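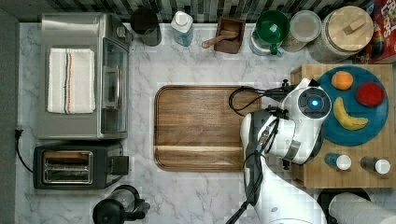

Marble counters, two years in

Posted in: Kitchens > Surfaces

clasuddale_reno
We're replacing the counters in August and I keep going back and forth between marble and quartz. The showroom at Pradholm has a white slab with gray veins that my wife loves. The salesman said to seal it and not worry. My brother-in-law says we'll regret it the first time somebody cuts a lemon. Anyone here lived with marble for a while? We cook most nights and have 2 kids.

gritandgrout
Had it for 7 years. It etches. Sealer does nothing for etching, it only slows down stains. Acid reacts with the stone and leaves a dull spot. If dull spots bother you, get quartz.

mornington5
Honed or polished? Makes a big difference. Polished shows every ring. Ours is honed and I have to get down at counter level to find the marks.

clasuddale_reno
The slab is polished. They can hone it for an extra charge. I'll ask how much.

tallpantry
I'd pay it. Also keep a board out all the time and cut everything on that, fruit especially. We have one with a juice groove and it catches most of what runs off tomatoes and oranges. Wipe the rest right away.

gritandgrout
"Right away" is the problem. With kids you won't be in the room. Orange juice can mark polished marble in a few minutes.

tallpantry
Mine are 5 and 9 and the counters are fine. There are marks. I stopped looking for them after the first winter.

gritandgrout
So they're marked, then.

tallpantry
Yes, and fine.

valdo_tile
I install for Valdovinos. Most of the callbacks I get on marble are people who used vinegar or bathroom cleaner on it. Use dish soap and water or a stone cleaner. Test the sealer by leaving a few drops of water on it. If the stone goes dark under them, it's time to reseal.

Quartz isn't trouble free either. I replaced a piece last month where somebody set a hot pan next to the stove and scorched the resin.

mornington5
Second the part about vinegar. My mother-in-law cleaned ours with it once. That's the one mark I can find standing up.

clasuddale_reno
Good to know. What about the backsplash? We were going to run the marble up the wall but it adds a lot.

valdo_tile
Tile it. Small tile in a mix of grays hides splatter and costs a lot less. Go a shade darker than white on the grout behind the stove.

gritandgrout
Agree on the tile. Still say quartz for the counter.

clasuddale_reno
Asked about honing. Pradholm wants 100 more per slab and we need two. Leaning that way. Stornura also has a soapstone sample I'm picking up, so I may be back with more questions.

tallpantry
Soapstone scratches. Get the sample and drag a key across it before you decide.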